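Bedroom Storage Review, Part Two

March 13, 2019

The second stage of the bedroom review concerns small items without a permanent location. Such items are to be gathered in one open box and sorted before any are returned to the wardrobe. 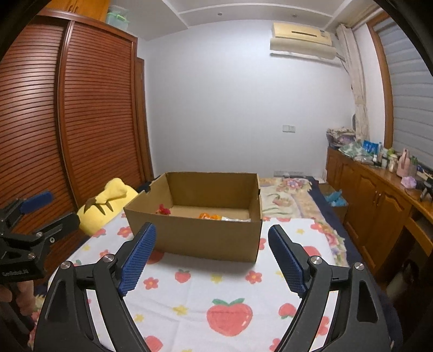
The sorting box on the bed, with the strawberry sheet in use.

Cardboard was selected over the Mullitz fabric bins, which measure 36 centimeters across and do not fit the upper shelf. Quilts remain on the bed until the April change of linens — an arrangement Abelardo Escobar has kindly accepted.

Part Three will address the wardrobe.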